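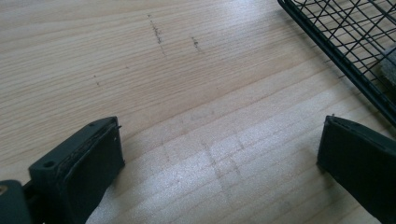 Fingers open over bare wood, rack at the top right.

Tips for teaching the wiping-down job with a hand-held gripper

Start with the fingers wide open — every single time! Bram Groen and I recorded 87 passes on our workbench in March, and the ones where we began half closed were a pain to sort out later.

Look for glare before you begin. A strong light on pale wood can bleach the grain right out, so tilt the lamp or slide your work over a bit.

Small dark marks on the wood make great targets. Go slowly toward the mark, pause, close on the cloth, then wipe along the grain.

Leave the wire rack in the same corner for 5 passes, then shift it a little (I love this part, you get so much variety for so little work).

Fumbled the cloth? Keep going and pick it up again. Nga Đào saves her fumbles in their own folder and uses the good recoveries too.

Check the grip pads for fraying when you stop for coffee, and wipe the lens with a dry cloth while you're at it.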